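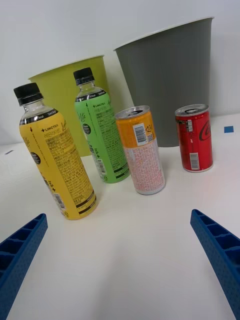

黄瓶、绿瓶，再加两个罐子，还没喝到的都在桌上了。

首页 > 过日子 > 喝点什么

最后更新：六月

先坦白，我本来是出门买洗衣液的。星期六下午热得人发昏，楼下超市冷气开得很足，我就在饮料柜前面站了好一会儿，洗衣液忘得干干净净，拎回来一袋子喝的。到家Elli Pesonen正在擦桌子，看了我一眼，问：“洗衣液呢？”我说下次，下次。

我们家喝东西分两派。Elli是茶派，夏天也要喝茶，而且看到LINGTEA这种包装就走不动路。我承认瓶子是挺好看的，黑盖子，瓶颈上还有一圈黑的，标签上的字像手写的一样，旁边又密密麻麻印了一大堆小字。黄标签和绿标签放一起尤其顺眼，我买的时候根本没细看是什么口味（对，就是看颜色买的，你们骂吧）。我呢，是气泡派，从小就是，没有气的东西喝下去总觉得没喝。

所以那罐红的可乐是我的，谁也别动。小罐的我觉得比大瓶的好喝，这个事我跟Heikki Sjöberg吵过不止一次，他坚持说里面是一样的东西，我坚持说不一样！大瓶的开了以后喝到第二天就没劲了，小罐一口气喝完，最后一口还扎舌头。他说那是喝得快慢的问题，跟罐子没关系。好吧，可能有点道理，但我还是买小罐。

那个橙白两色的细长罐是顺手拿的，纯粹因为上半截那个橙色太亮了，在柜子里一眼就看见它。下半截白底上全是橙红色的小字，我站在那儿看了两行就放弃了，眼睛受不了。打算留给Onni Koivisto，他下周来吃饭，什么怪饮料都敢试，上回在Urnmont买的那瓶咸柠檬水我们三个人都只抿了一口，他一个人全喝了，还问有没有第二瓶。

说回冰箱。我们这个冰箱是搬到Brarngate那年买的二手货，门上的瓶架特别浅，高瓶子放进去关门总要磕一下。之前我都是硬塞，结果有天半夜开门，一瓶酱油直接倒出来，洒了一地，拖了三遍地板还是一股味道。从那以后高瓶子一律放里面中间那层，罐子放门上。Elli嫌我占了她放剩菜的位置，于是我们定了个规矩：饮料最多占半层，多出来的放桌上，谁想喝谁提前放进去冰。

规矩执行了大概13天吧，然后就乱了。主要怪我，我总是想喝的时候才想起来没冰。后来试过放冷冻室急冻，设了闹钟，闹钟响的时候我在洗澡……那罐子后来什么样我就不说了，反正冷冻室擦了一晚上。现在的办法比较笨：一盆凉水加冰块，再撒一把盐，罐子泡进去转一转，一会儿就凉了。瓶子慢一些，要多等等，标签泡久了会皱，介意的话先套个保鲜袋。

还有空瓶空罐怎么放的问题。我以前都是喝完随手一摆，摆到窗台上去了，Pentti Vainio来家里还以为我在搞收藏。现在喝完先冲一下，倒扣着控干，罐子踩扁，瓶子拧上盖子，攒够一袋再拎下楼。夏天不冲真的不行，甜的东西招小飞虫招得飞快，去年被折腾了整整一个月，我拿醋和洗洁精做了好几个小碗放在水池边，看着都没胃口做饭了。

茶派和气泡派的和解方案，我倒是想了一个：拿茶兑气泡水，多放冰，切一片柠檬进去。Elli说这是糟蹋茶。我自己试过用剩的冷泡茶兑，一半一半，挺清爽的，就是茶味会淡，下次想多放点茶少放点水试试。这两瓶先不拿来兑了，她已经说了绿的归她，黄的可以商量，商量的意思大概就是也归她。

等喝完了我再来写味道。评论里上次有人问我Hornico那个冰格好不好用，好用，就是盖子难拧，手湿的时候根本打不开，我都是拿毛巾垫着拧的。

洗衣液明天再去买。

分类：过日子碎碎念 | 标签：饮料、夏天、冰箱、又乱买东西了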